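Two weeks with the Trakness rental

I said in December that I would not write about another "arms as a service" offer until I had paid for one and used it. So I paid for one. Trakness will rent you a pair of arms, a control box and a login to their teaching software for 885 a month, plus a 200 setup fee that is on the second page of the quote and not on the website. Minimum term is two months. I asked if they would do one and the answer was a very friendly no.

The pitch is that anyone can teach a tabletop chore in an afternoon. You guide the arm through the job 50 times, press a button, go home, and by morning it does the job alone. I have read that sentence from three different companies now. Tessier used nearly the same words two years ago, and I still have their mug.

Setup took me most of a Wednesday. Bolting things down was easy and the printed guide is good, better than it needed to be. Cabling was another matter. Every part of this kit wants its own power supply, and the quote doesn't mention that you will be giving up a whole shelf to them. Budget for a decent power strip and a free evening with some labels.

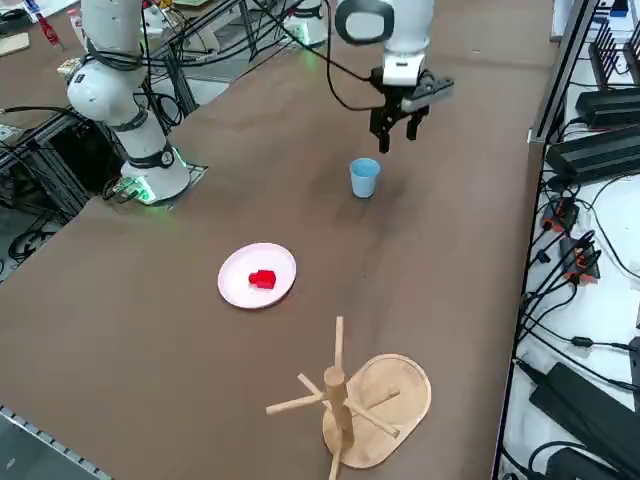
The chore I picked was hanging a cup on a mug tree. It's a fair test, I think, because it's on their own list of "starter skills" and because a four-year-old can do it. My 50 runs took just under three hours, a good deal longer than the brochure's "coffee break." The software threw out 14 of them for reasons it would not share with me. I did them again.

Next morning it worked, sort of. With the cup set down where I had been setting it down, it usually found a peg. Move the cup a hand's width toward the edge and the arm would go and grip the air beside it with total confidence. Support (Flor Castaño, who was quick and patient and deserves a better script) told me to record more variety. Fine, but then the number on the box should not be 50.

I also asked Panya Wongsuwan, who ran the Eltis kit at his shop for most of last year, whether that one was any different. He said the arms were slower and the billing was clearer. He sent it back anyway.

Would I keep it? At that price, for cups, no. The hardware feels solid and I have no complaints about the guide. The monthly fee is mostly for the software, though, and the software is the part I trust least. I have six weeks left on the contract and will try the plate next, with the variety Flor asked for.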